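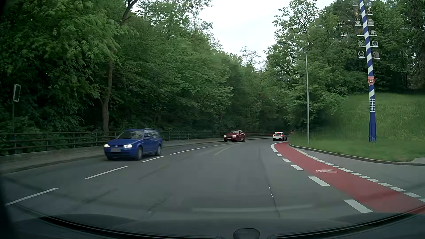
Speaker notes: Teaching by Hand and at a Distance
Hashini Paul, Hastach
Session 4, February

Opening
Thank the hosts. State that the talk covers two ways of showing a machine a task: guiding it by hand, and driving it by remote control. Both are in use at Hastach under the Vivirach program.

Part one: guiding by hand
Define the term for the audience. The teacher holds the arm and moves it through the task while the joints record their positions. The method suits short tasks at a bench. Note its limit: the teacher's own body is often in the way of the sensors.

Part two: remote control
The teacher sits at the Drakach console and sees only what the machine sees. Every correction of the wheel or lever is stored with the view that prompted it.

Road work is the clearest case. On a bend with oncoming cars, a painted bicycle lane on the right and a side road opening beyond it, a teacher must choose a line and a speed together. Ask the audience which of these they would look at first. Allow a short pause for replies.

Results to report
The Huet trial used 900 recorded runs from 13 teachers. Runs with small mistakes, followed by a recovery, were kept. A learner trained only on perfect runs did poorly once it had drifted from the centre of its lane.

State plainly that teachers differ. Four of the 13 braked well before each bend, and the learner copied whichever habit was more common in the data. Teachers now complete 18 practice runs before recording begins.

Points for discussion
Should a teacher be told what the learner got wrong, or simply be asked to repeat the run?
How should delay on the remote link be recorded?

Closing
Refer questions on the console to the Drakach desk in the foyer. Handouts are at the rear door. Return the microphone to the chair before leaving the stage.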